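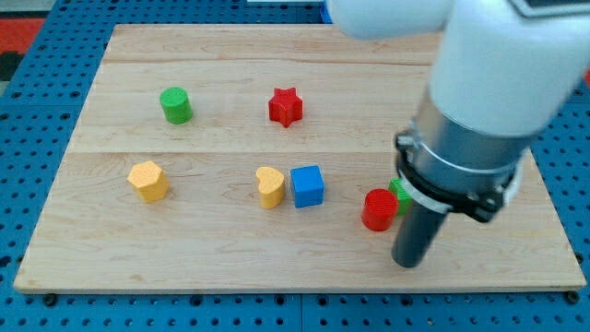
Good practice around a small robot arm starts with the surface it works over, and we at Bresto have spent a long time (longer than we ever planned to, if you ask our families) thinking about that surface. The Gullthorpe Bench Practice Kit is what came of it. It's a set of printed rules, check cards, blocks and fixing hardware for people who run a tabletop arm in a classroom, a college lab or a small workshop, and who would like everyone on the bench to do things the same way. Pushing blocks is the first task in the kit, and it's a good one for learning habits, as the layout can be as friendly or as awkward as you like. A yellow heart pressed right up against a blue cube is a perfectly fair starting layout under our rules, and so is a red cylinder with a green block tucked in behind it, provided you write down that the two were grouped before the arm moved. A maple board bolted down to a pegboard table gives you a surface that stays where you put it, and our first rule is all about that.

What the kit is for

If you've shared a robot bench with other people you'll know how it goes. One person likes the speed turned up, another likes to reach in and straighten a block while the arm is still thinking, and a third has moved the board a hole to the left and not mentioned it. None of them mean any harm! But after a month of this you can't compare one run with another, and sooner or later somebody gets a knuckle rapped. We wrote the Gullthorpe rules for our own benches first, on a few sheets taped to a cupboard door, and then visitors kept asking for copies, and the copies grew into a booklet, and here we are with a box and a part number.

The kit is not a safety standard and doesn't stand in for one. Your arm came with its maker's instructions, your workplace or school has its own duties, and the risk assessment for your cell is yours to do and to sign. Think of Gullthorpe as the layer on top, the everyday manners that make the formal paperwork easier to live by.

What comes in the box

Gullthorpe rule booklet, spiral bound, lies flat, wipes clean
31 check cards on a ring, one job to a card
Bench log pad, 50 sheets
Block set, mixed shapes in red, green, blue and yellow
Board fixing bolts, with washers
Rounded push rod, dark gray, with fitting notes
Bench sign, two sided (ARM LIVE / ARM STOPPED)
Roll of marking tape for the reach line

The board itself is sold separately, as a good many customers already have one they're fond of. The arm, wrist clamp and table are not included either.

The rules in short

The booklet goes into each of these at proper length, with room in the margins for your own notes. This is the short version we print on the inside of the lid.

Fix the board. Two bolts along the front edge are the least we accept, one toward each corner, with their heads sitting below the level of the work surface or clear of it altogether. Give the board a firm push by hand at the start of each session. If it shifts at all, stop and find out why.

Record the hole position. A pegboard table is a lovely thing because you can put the board back exactly where it was, but only if you wrote it down. The log pad has a little box for it, row and column.

Mark the reach line. With the arm stopped, work out how far the tool can travel, including the rod, and lay tape beyond it. People always forget the rod. Hands, sleeves, coffee and laptops stay outside the tape while the sign reads ARM LIVE.

Check the clamp at the wrist. Look at the bolts on both sides, then try to turn the rod with your fingers. A rod that has worked loose will still push blocks quite happily for a while, and your results will drift without anything looking wrong.

Set the tip height slowly. The rounded end should hover just over the wood and never press into it. We use a slip of card as a feeler; there's one clipped into the back of the booklet. Do it at the middle of the board and again near each corner.

Start at low speed. We ask for the first 3 runs of any session at reduced speed, whoever is at the controls and however many times they've done it. Yes, this includes us, and yes, we grumble.

Sketch the layout before you press go. The log sheet has a blank outline of the board. Put a mark for every block, name its color and shape, and circle any that are touching. If one block is hidden behind another from where your camera sits, walk around and look before you draw it.

Stop the arm to tidy up. Blocks that have fallen over, slid off or wedged against something are only touched with the arm stopped and the sign turned. This is the rule people break most, and the one we're least relaxed about.

Say it out loud. The person at the controls says "going live" and waits for an answer from anyone at the bench. It feels silly for a couple of sessions and then you stop noticing.

About the blocks

We chose simple shapes on purpose. Cylinders roll away if they tip and stand nicely if they don't. Cubes give you a flat face to push on. Stars and hearts turn in surprising ways when you catch them off center, and they make good conversation with younger students who want to guess which way a thing will spin. Hexagons fall somewhere in between. Replacement blocks can be bought singly, or you can print your own from the shape files that come with registration. If you do print your own, keep the color and shape pairings in one list at the bench so "the yellow one" doesn't end up meaning two different blocks to two different people. It happens more than you'd think, and it makes a mess of a log book.

Lighting and the board surface

A smooth, slightly shiny board looks handsome and wipes down well, but it will throw back light from overhead, and if you use a camera to find blocks you should check for bright patches before blaming your software. Even light from above with soft, short shadows is what we aim for. Try moving the lamp before you change any settings. We also ask that boards be wiped with a barely damp cloth and left to dry fully, and that nobody waxes them (a kind person waxed one of ours once, and the blocks skated for weeks).

Choosing a version

The standard kit suits one arm and one board. The Gillcombe edition is the same kit with larger type, a simpler set of cards and a short guide for teachers, and it's the one we'd steer you toward for anyone under college age. The Kostiuk add-on is a further pack of check cards for benches where two arms share a table, covering who may go live, how the reach lines overlap and what to do when one arm is stopped and the other isn't. Please don't run two arms from the standard cards alone, as they weren't written for it.

Specifications

Booklet: 70 pages, plain language, US English
Cards: coated, punched, numbered at the corner
Sign: hangs or stands
Suits: tabletop arms with a wrist clamp that accepts a plain round rod
Before ordering: check your clamp's diameter against the fitting notes

Questions we get asked

Customers often want to know whether they can change the rules. Please do, with a pen, in the margin, and put the month beside it so the next person knows how old the change is. The two we'd ask you to leave alone are the reach line and stopping the arm to tidy up.

We're also asked if the kit works with a two-finger gripper. Most of it does. Skip the rod cards and use your gripper maker's own checks in their place, and lay the reach line with the fingers fully open.

Log pads and cards can be reordered on their own, and registered owners are sent the revised booklet pages each January. If you've got a bench that doesn't quite match anything on this page, write and tell us about the table, the arm and what you want to do with it, and we'll tell you plainly if the kit will help.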